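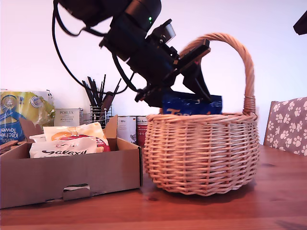

A gripper holding a snack bag at the rim of a wicker basket, with a cable loop beside the arm.

Cable faults get logged as bad luck. At Clutero we ran 312 transfers in April and lost seven to protective stops, all traced to one strained connector at the wrist. The grasp software was blameless, yet it took most of the review time.

My view is that routing belongs in the safety file, with a bend limit and an inspection interval. Markos Sarantis objects that a stop is a safe outcome. It is - until operators learn to clear it without looking. Ours had started to by transfer 225.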